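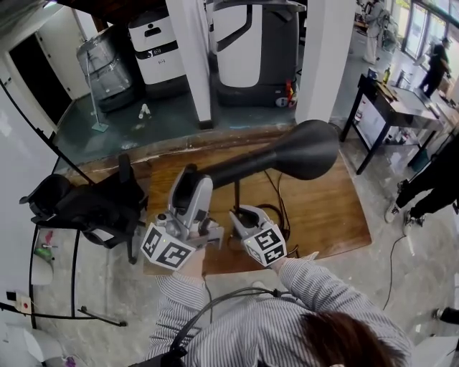

Triin Jõgi 回复说，先别急着申请换桌面，后沿磨成这样，十有八九跟桌子晃是同一个毛病，让我把工单补全：什么时候开始晃，往哪个方向晃，后面那道木台沿离桌子多远，能写多细写多细。

行，那我就往细了写，反正我话多，你们别嫌。

工单主题：Tullow 木桌前后晃，后沿漆面磨损，顺带一把黑色办公椅自己往下沉
提交到：Flirnbridge 售后
状态：处理中（我每次更新都写在下面，不另开新单了）

先说桌子。就是你们家那张蜂蜜棕色的 Tullow，长方形的，木纹看得很清楚，当初挑它也就是冲着这个颜色。刚装好的时候稳得很，我还在上面站过（我知道，说明书不让站，换灯泡嘛）。开始晃是十一月的事，具体哪天我真说不上来，就是有一回写字，写着写着觉得本子在跟我一起点头。一开始我以为是自己腿抖，后来换了同事坐，他也说晃，这才放心，噢不对，这才不放心。

晃的方向：前后晃，左右几乎不动。手按在靠人的这条边上往前一推，整张桌子会往后让一下，松手又弹回来一点点。推的时候右后方那条腿有“咯”的一声，很闷，像隔着棉被敲门。

后沿：漆磨薄了，颜色比别处浅一点，摸上去有点涩。不是一道深口子，是一整段都有点旧旧的样子。我们从来不在那边切东西，也没人坐在后沿那一侧，因为再往后就是抬高的那块平台了，蓝绿色地面的，桌子和平台之间有一道木台沿。Triin 问离多远，我拿尺子量了，桌子在原位的时候离台沿有 12 毫米。用力一推呢，就没了，贴上了。

写到这里我自己也有点明白了。您别笑，我之前真没往这儿想。

桌面上平时都放什么：杂七杂八的，一根黑线常年盘在那儿，还有那个哑光黑的、脖子细长、一头张开像喇叭一样的家伙，经常横着放。那东西一放上去，人再一靠，桌子就点头，所以同事一度坚持是它的错，说它压偏了。我觉得冤枉，后来证明确实冤枉（见下面第二次更新）。

再说椅子。黑色的，带扶手，带轮子，也是跟桌子一起在你们那儿买的。毛病是坐着坐着往下沉，沉得特别有礼貌，你根本察觉不到，等你发现的时候下巴已经快跟桌面齐了。不坐人的时候不沉。我把它写在同一张单里，是想着你们要是派人来，一趟就都看了，要是不合规矩就拆开吧，我没意见。

第一次更新

Triin 让我先做三件事：看地面平不平，看四只脚的调节垫，看腿和横档之间的螺栓。我按顺序来的。

地面。灰色的地，看着挺平。我没有水平尺，用手机里那个水平仪，放在地上四个位置各看一次，有一处差了一点点，别的都是零。然后我把桌子往外挪了一步，换个地方放，还是晃。又转了个方向（两个人转的，桌面长 115 厘米，说大不大，但是一个人转容易磕门框，我磕过），还是晃，而且还是同一条腿响。所以跟地面没关系，至少主要不是地面的事。

调节垫。四只都在，有一只拧出来得比别的多，就是右后那只。我猜是当初装的时候为了找平拧的，后来谁也没再动过。我把它拧回去半圈，好，这下变成对角晃了，比原来还热闹。又拧回来。记录在此，给后面的人提个醒，别跟我学，没找到原因之前先不要动垫脚。

螺栓。这步我卡住了。说明书上画的是内六角，附的那把小扳手我早就找不到了，抽屉里翻出来三把，一把太大，一把太小，还有一把不知道是哪个柜子的，居然能塞进去，就是塞进去以后有点旷。我试着拧了一下，感觉要把六角孔拧圆，赶紧停手了。

在单子里问了一句：能不能告诉我到底是几号的扳手？

Triin 回得很快，说是五号的，千万不要用旷的硬拧，孔花了就得钻出来，那就真要上门了。还说她们可以寄一把，不过附近五金店肯定有，我要是着急就自己买。我着急，自己买了。

第二次更新

扳手到手，这回顺了。把桌上东西全清到旁边，那根黑线最麻烦，绕了好几圈，我解线的时间比修桌子的时间还长。然后桌子侧翻过来，底下垫了条旧毯子（这个必须垫！我差点没垫）。

一翻过来就看见了。右后腿上面有两颗螺栓，里面那颗紧的，外面那颗，用手指头就能转。用手指头！我当时蹲在地上转它，转得还挺顺滑，同事在旁边说你别玩了。左后腿外面那颗也松，没那么夸张，扳手轻轻一带就走了将近半圈。前面两条腿都是紧的。

为什么光后面松，我问了 Triin，她的意思大概是这样：人老是从前边往里靠，手肘、小臂都压在前沿上，力就一下一下往后顶，后腿的连接处来回受力，时间久了螺栓就退出来了。退出来以后桌子能往后让，一让就撞到那道木台沿，后沿的漆就是这么一点一点蹭没的。所以我的“两个毛病”是一个毛病。她第一条回复就这么讲了，我绕了一圈又绕回来，行吧，您专业。

拧紧的顺序我照她说的做的，写下来给自己看，下次就不用再问了：

先把垫脚都往里收到底。
四条腿的螺栓全部先带上，手感吃住就停，不拧死。
桌子翻正，放到平的地方，从上面压一压，让腿自己找位置。
再翻回去，对角拧紧，右后、左前、左后、右前。
翻正，放回原位，最后才调垫脚。

第三条和第四条之间要翻两次，我当时很想偷懒，在侧着的时候一口气拧死算了。同事说那你要她写步骤干什么。有道理，翻了。

拧完的结果：前后推，不动了。咯的那一声也没了。我又把那个喇叭样子的黑家伙横着放回桌上，自己两条胳膊压上去，使劲靠，没点头。当场给它平反。

中间还有个小插曲，垫片。右后腿外面那颗螺栓底下少一个垫片，别的都有。地上找了，毯子里抖了，没有。不知道是装的时候就漏了还是我翻桌子的时候飞了，我倾向于前者，但我也没证据，所以不赖你们。Triin 说可以补寄，寄到 Bhutto 楼前台就行，我说好，顺手写了收件人，结果我把自己名字写错了一个字，又发了一条更正。那几条废话你们归档的时候可以删掉。

第三次更新，说后沿

螺栓好了以后桌子不往后跑了，不过 12 毫米还是太近，椅子一撞、人一挤，照样有可能碰上。Triin 建议往外挪到一个拳头的距离。我挪了一个拳头，同事拳头比我大，他又挪了一次，现在以他的拳头为准。

漆面怎么办。我原来是想换桌面的，问了价，又问了要等多久，然后就不太想换了。Triin 说磨得不深，她们自己店里的样桌也是这么修，手磨一遍再上一层 Trimo 木蜡油，颜色会稍微深一点点，放在后沿看不出来。她特别强调了三遍不要用电动砂光机，我怀疑以前有人用过。

我的做法：
清水拧干的布擦一遍，等它干透。600 目的砂纸，裹在一小块软木上，只磨那一段，顺着木纹走，来回轻轻的，磨到摸着不涩就停。吸尘器吸一遍，再用干布擦。Trimo 挤一点点在布上（真的是一点点，我第一次挤多了，擦了好久才擦匀），薄薄抹开，过一会儿把多余的擦掉。等一夜，第二天早上再看。

我买的是 500 毫升一罐的，买大了。那一段后沿用掉的量，怎么说呢，罐子拿起来晃一晃，跟没开过一样。谁要是看到这张单也想修，买最小的就够。剩下的我现在看什么都想擦一遍，连木台沿都动过念头，被拦住了。

早上七点多到的，第一件事就是去摸那条边。滑的！颜色确实深了一丢丢，我自己趴近了能看出来，站着看不出来。原来磨得最厉害的那一小截还是有点旧旧的，Triin 问要不要再上一遍，我说不用，旧一点就旧一点，桌子嘛。

第四次更新，椅子

差点忘了它。Triin 先问我是不是拉杆没归位，我说不会吧，低头一看，拉杆底下夹着一截束线带，把杆顶住了一点点。我当时满怀希望，以为就这么简单，把带子抽出来，坐上去，写了一上午东西，还是沉了。不过沉得慢了一些？也可能是我心里希望它慢。

她让我做个测试：把座位升到最高，在立柱上贴一小条胶带做记号，坐一小时不要动拉杆，起来看胶带还在不在原来的位置。我坐了，中间忍不住去倒了杯水，应该不算动。起来一看，胶带被压下去了，卷成一个小卷儿挂在那儿。

结论是气杆不行了。好消息是还在保修期内，坏消息是气杆要从总仓调，她说到货了再约时间，上门换还是我自己换都可以。我问自己换难不难，她说气杆不难，难的是把旧的从底座上敲下来，有的人敲一下就掉，有的人敲一下午。我选了上门。

椅子我先不坐了，暂时转到桌子左边放着，坐的是从隔壁借来的一把，不能升降，也就不会沉，挺好。

还想问两个小问题，一起放在这里：

一个是螺栓以后多久要紧一次？我现在是每次经过都忍不住推一下桌子，同事已经烦了。

另一个是，能不能打一点螺丝胶？家里有现成的，蓝色那种。

Triin 的答复我抄在下面，省得以后翻：半年看一次就够，平时没有响声不用管。螺丝胶不要打，这张桌子的螺栓是拧进金属套里的，打了胶以后拆腿搬家会很痛苦，垫片补上就够了。另外她让我别老推桌子。

好，不推了。

目前还没关的事项：垫片，已寄出，等收；气杆，等到货通知。桌子那部分您可以先标成已解决。垫片到了我装上再来回一条，到时候如果忘了，您就在单子里喊我一声。

补一条：垫片收到了，信封里放了两个，多的那个我用胶带贴在桌子底下了，五号扳手也贴在旁边。气杆还在等。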